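The Case for Recording Why a Robot Stopped

Gwendolyn Haddad
July 1, 2020

Institutions that publish software for household robots have become good at reporting success. A release note will state how many garments were picked up and how many drawers were opened. It will seldom state how many times the machine stopped of its own accord, and almost never on what grounds. This essay argues that the stop, and the reason for it, should be treated as a proper output of the control software, written to the log with the same care as a grasp or a joint position.

The argument arises from practice. The Varkulham programme has maintained a shared planning and perception stack for domestic work since last November, and its members have run it in furnished rooms as well as on the bench. During the first review of the logs, we examined 93 runs which had ended before the task was complete. In 60 of them the record held a single line: "planner returned no solution". That line was true in every case, and it was of no use to anyone who wished to improve the system.

A planner may return no solution for many reasons. The goal may lie out of reach. The collision model may be too cautious, so that a soft cushion is treated as though it were a wall. The perception module may have offered a target and withdrawn it a moment later. The time limit may have been set by someone who has since left the project. Each of these calls for a different remedy, and each belongs to a different part of the code. When they are folded into one message, the engineer who reads it will tend to blame the part he or she knows least. 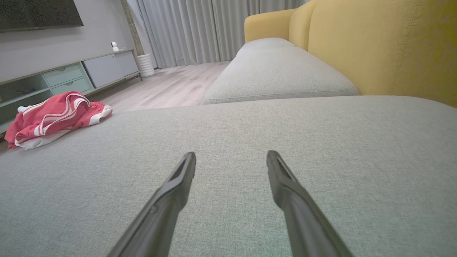

Software that plans motion in a lived-in room must hold several kinds of doubt at once, and at present it is asked to throw most of them away before the planner is called. The usual arrangement is that perception delivers a list of objects, each with a name and a position, and planning proceeds as if the list were settled fact. Consider the red garment on the floor beyond the grey chaise, bunched up and showing its white stripes. It may be track pants or it may be shorts, and a careful observer would decline to choose. The fingers are open above the upholstery, and the garment lies to their left, in front of the lower shelves of a low console. A system obliged to supply one name and one outline will supply them, and the outline will be wrong wherever the cloth folds over itself. If the planner then fails, the log will show a failure of planning. The earlier doubt, which ought to have led to a second view from another angle, will have left no trace.

It is sometimes said in reply that uncertainty is already represented, in the form of a confidence score. I do not find this persuasive. A score attached to a name says how strongly the classifier prefers that name. It says nothing on whether the edge of the cloth has been found, or how far a sofa seat will give when pressed. These are the quantities on which a motion depends, and they should travel with the object from the camera to the planner and from the planner to the log.

A second objection concerns cost, and it deserves a fuller answer. Richer messages take up storage, and they take up the time of those who must define them. The Cestuvow working group, which maintains our message formats, estimated that a structured stop report would double the size of the event log. Its members were right. The event log, however, is a very small part of what is kept from any run, and the camera streams dwarf it. The labour of definition is the more serious matter. Our own format went through 2 full drafts before the control and perception teams could agree on what "blocked" meant. To the control team it meant that a joint could not move further. To the perception team it meant that something stood in front of the lens. Both teams had been writing the same word to the same file for months.

That disagreement was worth the time spent on it. A shared vocabulary for stopping obliges each module to state what it was promised and what it received. We have adopted the following rule in the Delacroix branch of the stack: any module which halts a run must name the assumption that no longer held, and the module that supplied it. Where it cannot do so, it must say that the cause is unknown. "Unknown" is an acceptable entry. It directs attention to the places where better instruments are required.

There remains the question of who should read these reports. Endgate, our replay tool, was built for engineers, and its early screens assumed a reader who could interpret a joint trace at sight. Operators in the field found it of little help, and some returned to keeping their own notes. I would urge other groups to write the stop report in plain sentences first and to derive the codes from them afterwards. An operator who reads "I lost sight of the cloth while the arm was moving" can check the lighting or ask for another view. An operator who reads a number can only restart the machine.

Funding bodies could assist by asking for stop reports alongside success rates when a project is assessed. Until they do, the groups that keep honest logs will appear to fail more often than those that do not, and younger engineers will draw the obvious lesson. The Varkulham programme will publish its format in full, including the definitions on which our teams have yet to agree, and invites comment from any group running similar software in occupied homes.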